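Fosthorpe Robotics Club forum > Build & Sim > Wrist cam view is mostly finger??

tannerbolt
OK so I finally got the wrist camera going in our sim for the Larmont challenge, and I need somebody to look at this before Sunday.

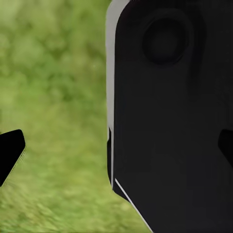 I've been at it since dinner and I can't decide if I mounted the camera in the wrong spot or if our fingers are just huge. The arm is the stock model, the fingers are the ones Priya's group drew up. Jaw opening is set to 95 mm. My plan was to use this view to line up on the target for the last bit of the reach, but so much of it is black finger that I'm not sure what I'd be lining up with. Anybody else running a wrist cam this year?

gearsandgrits
Camera's too close and too far over to one side. Your right finger is eating half the view and the left one is barely a tip. Slide it toward the middle and back it up a little. We had the same thing last season and it took one evening to sort out.

mossyoak_6
Disagree! Leave it. If you pull the camera back you lose detail right where the fingers close, and that's the part you need. The gap is wide open and you can see straight through it to the grass. I'd just mask out the black part and train on the rest.

gearsandgrits
Mask out half the image?? Then why render it at all

mossyoak_6
Because rendering is cheap and rebuilding the mount on the real arm isn't. Our bracket is already printed, all 6 of them.

tannerbolt
Wait, we printed 6? I thought we were doing two and testing them first.

mossyoak_6
Take it up with Dale lol

DaleDoucette (mentor)
Guilty. The printer was free, so I ran the whole plate. They used up 425 grams of filament and I'd like to get some use out of them, but please don't let that decide it for you. If the mount is wrong, it's wrong.

Two things from me. Tanner, check your camera offset against the bracket drawing before you move anything. Somebody (I'm not naming names) put the Trovden offset file in the shared folder, and that's for last year's wrist. Second, that grass is awfully soft. Is there blur turned on? I can't pick out a single blade up top and it looks smeared near the bottom.

tannerbolt
Umm, maybe? I copied the settings from the McIntyre demo and didn't go through all of them. I'll look.

pri_k
Hi, finger person here! They're chunky on purpose, the skinny ones kept flexing. The round recess near the top of the finger is supposed to be there too, so nobody go fixing it please. I could shave some off the inside edge, but I'd want to redo the grip test first and I'm not doing that this week.

gearsandgrits
Fine, but I still say move the camera. You could tilt it a few degrees and keep the bracket.

mossyoak_6
A tilt I could live with.

tannerbolt
Update: Dale was right, I had the Trovden file loaded. I swapped it for ours and the camera moved over by a bit, still rendering the new view on my poor laptop. Blur was on too, so that's off now. I'll do one run with the tilt and one without and bring both to the meeting. Pri, I haven't touched your fingers, promise!

pri_k
Thank you!! Can you save the run with the jaws closing too? I want to see where the tips meet.

tannerbolt
Yep, I'll put it in the shared folder tonight. And I'm deleting that offset file while I'm in there.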